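The Wihongi Return-to-Work Planner
By Zihan Wei, published by Caner

The Wihongi is a desk planner for the first year back at a job after a child arrives, and I'm so happy it's finally on the shelf! It grew out of a newsletter I wrote for parents in Mircombe's neighbor town, Mirncombe, where 2100 readers kept sending me their own charts for who does what at home and who leaves work early when the school calls.

Each planner has 200 pages, lies flat when open and fits in a work bag (I carry mine everywhere). The weekly spread gives paid work and home work the same amount of room – meetings on the left, meals and pickups on the right, and a wide strip between them for the things that never make it onto a calendar, like booking the dentist or finding out the shoe size. 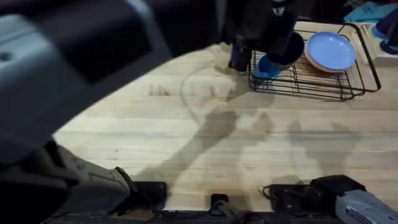

There are 17 talk sheets at the back, for use with a partner, a manager or a grandparent who helps out. My favorite is the one on asking for a later start time. It has you write down the hours you want, the hours you'd accept, and who needs to hear about it first. Damian Danzer used it with his boss and wrote to tell me they settled it over one lunch!

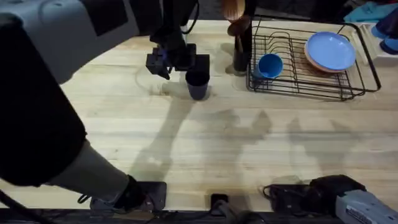

The home pages are split by task, with a line for who notices the job and another for who does it. Those are often two different people, and seeing it on paper can start a really good talk. The kitchen gets a full spread of its own, and you can be as picky as you like: a butcher-block counter with a few small stains on it, say, can have its own line for wiping and another for oiling. Cross out whatever doesn't matter in your house.
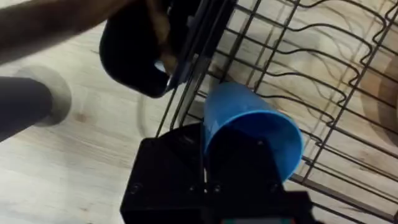 Light blue cup, wire dish rack

New in this edition: a page for single parents, drafted with Nkrumah Darko, and thicker paper that takes a felt pen.

Cover: dark green or rust
Binding: sewn, with 2 ribbon markers
Refills: talk sheets sold separately from December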